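# Workshop tips: comparing two grippers before you bolt anything down

These notes cover a bench with two small arms and one controller, run first in simulation and then on the real table. The two grippers compared were a Rendby parallel unit and a Dutura parallel unit of the same nominal stroke. The test part was a box with a pull piece inside the open side.

**Set up the box first.** Place it where one arm can reach the open side without folding its wrist past the limit. Turning the box slightly off square to the table edge usually frees up the wrist. Park the other arm well to the side with its gripper empty, and keep its cable coiled near the base.

**Approach speed.** Start at 15 percent of the controller maximum. Raise it only after ten clean approaches in a row. The Rendby tolerated higher speeds; the Dutura closed late above 88 percent and pushed the pull piece back before gripping it.

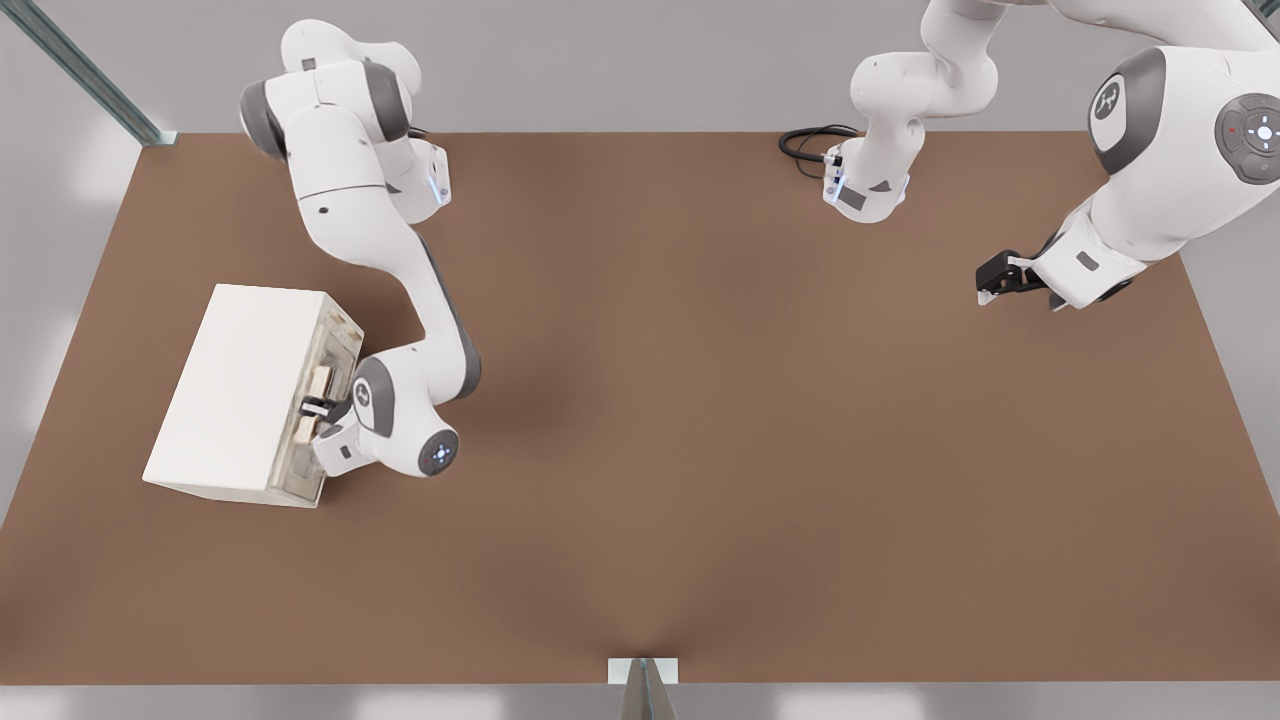
*Pull test, left arm at the box. Right arm parked.*

**Grip on the thin dimension.** If the pull piece is a plain block, close across its narrow side. Gripping the wide side uses up the stroke and leaves little travel for squeezing. Check that the pads meet the piece flat. A pad that touches on one edge will walk during the pull.

**Pull in a straight line.** Set the tool direction parallel to the long side of the box and move along that axis only. Most failed pulls in the log were angle errors, with the grip force well within range. Rai, the controller used for both arms, stores the direction with the tool file, so save it again after any change of finger.

**Cycle count.** Run 800 cycles per gripper before drawing any conclusion on wear. Wipe the pads at the halfway point with a dry cloth. Do not use solvent on soft pads. Record the closing position at the start and end of the run; a drift of more than half a millimeter means the pads are compressing or a finger screw is backing out.

**Wrist camera placement.** Mount the camera so that both fingertips stay in view at the bottom with the gap open between them. Fingers that fill the middle hide the part during the last inch of travel. Fingers that are out of view altogether give no reference for alignment. Check this against a bare stretch of table before adding the box, and leave the camera bracket alone once the view is set.

The fingers need not look the same on screen. With the camera off to one side, one finger can show its broad inner face and the other only a thin line of it. Calibrate on the tips.
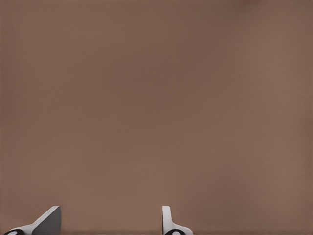
Lerato Makhubela: I would add a note on exposure. On our Clermont bench a brown tabletop pulled the auto setting up and the pale fingers washed out. Locking exposure with the gripper open fixed it. We also got better repeat readings from the Dutura after shortening the closing delay to 14 milliseconds, so the late closing may be a setting.

The delay in these runs was left at the factory value for both units. Anyone repeating the comparison should write that value in the log before starting, along with the finger type and the pad age.

**Storage.** Leave the fingers slightly apart when the arms are parked overnight. Pads kept closed under force take a set, and the first few grips the next morning will read short.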